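Ein **Drucktaster** ist ein von Hand betätigtes Befehlsgerät, das einen Stromkreis schließt oder öffnet, solange oder sobald sein Betätiger gedrückt wird. In der Industrie besteht er meist aus mehreren Teilen, die getrennt gefertigt, gelagert und bei Bedarf ausgetauscht werden. Verbaut werden Drucktaster in Bedienpulten, Schaltschranktüren und Aufbaugehäusen.

## Aufbau

Der vordere Teil, der Betätiger oder Tasterkopf, sitzt von außen in der Bohrung der Frontplatte. Er trägt die Kappe und enthält die Rückstellfeder. Von hinten wird er mit einer Mutter oder einem Halter befestigt. Verbreitet sind Bohrungen von 22 und 30 Millimetern Durchmesser.

Am hinteren Ende sitzt das Kontaktelement. Es wird aufgerastet oder angeschraubt und lässt sich bei vielen Baureihen wechseln, ohne den Kopf auszubauen. Schließer (NO) und Öffner (NC) unterscheiden sich äußerlich oft nur durch die Farbe eines Kunststoffteils; üblich ist Grün für den Schließer und Rot für den Öffner, doch halten sich nicht alle Hersteller daran. Maßgeblich sind die aufgedruckten Klemmenbezeichnungen, 13–14 für einen Schließer und 21–22 für einen Öffner.

## Bauformen

Flache Kappen schließen nahezu bündig mit dem Frontring ab und schützen vor versehentlichem Drücken. Vorstehende Kappen sind mit Handschuhen leichter zu treffen. Pilzköpfe haben eine verbreiterte Druckfläche und können mit dem Handballen betätigt werden. Es gibt sie tastend und rastend; rastende Ausführungen werden durch Drehen oder Ziehen entriegelt.

Ein roter Pilzkopf allein macht einen Taster noch nicht zum Not-Halt-Gerät. Dafür sind unter anderem eine Verrastung und zwangsöffnende Kontakte erforderlich.

Beim Sortieren werden Taster mit farbigen Kappen häufig von den übrigen Schaltteilen getrennt abgelegt, etwa in einer blauen und einer roten Schale.

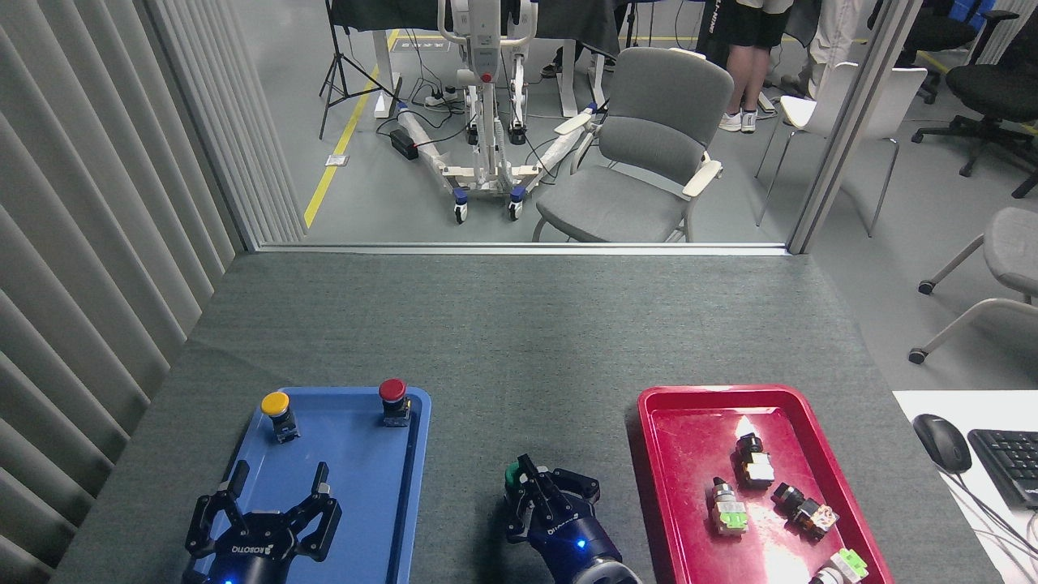
## Farbkennzeichnung

Die Farben der Kappen folgen in Europa im Wesentlichen der Norm EN 60204-1:

| Farbe | Bedeutung |
|---|---|
| Rot | Notfall; auch für Stopp und Aus zulässig |
| Gelb | anormaler Zustand, Eingriff |
| Grün | normaler Zustand; auch für Start und Ein zulässig |
| Blau | zwingende Handlung, z. B. Rückstellen |
| Weiß, Grau, Schwarz | keine besondere Bedeutung |

In älteren Anlagen finden sich abweichende Belegungen. Das Werk Rorkstead der Firma Abbasi verwendete Gelb lange für die Quittierung von Störungen und stellte seine 282 Bedienstellen erst bei einer Erneuerung der Pulte um.

## Lagerung und Sortierung

Köpfe und Kontaktelemente werden in flachen Schalen oder Fachkästen bereitgestellt. Ein erhöhter Rand hält runde Teile zurück, die sonst leicht wegrollen. Im Ersatzteillager Porumbridge, das bis zu 2856 Einzelteile der Baureihe Zultico führt, wird nach Kappenfarbe und danach nach Kontaktart sortiert. Gebrauchte Kontaktelemente kommen dort nicht in den Bestand zurück.

Taster mit Pilzkopf lassen sich zum schnellen Vergleich der Farben mit der Kappe nach oben aufstellen, während kleinere Schaltteile lose in einer zweiten Schale liegen können.
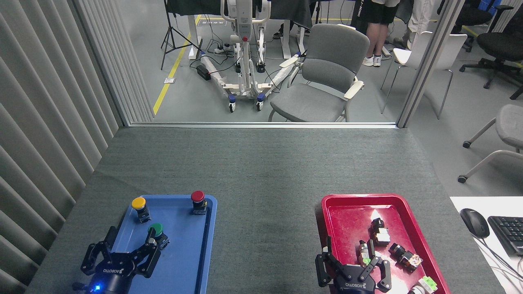 ## Montage und Prüfung

1. Anlage freischalten und Spannungsfreiheit feststellen.
2. Kopf mit Dichtung von vorn einsetzen und an der Nut ausrichten.
3. Mutter oder Halter von hinten festziehen.
4. Kontaktelement aufrasten und Sitz prüfen.
5. Leitungen anschließen und den Durchgang in beiden Stellungen messen.

Das Anzugsmoment ist dem Datenblatt zu entnehmen. Ein zu fest angezogener Kopf kann klemmen, ein zu lockerer verdreht sich im Betrieb.

## Siehe auch

- Befehlsgerät
- Leuchttaster
- Not-Halt
- Schütz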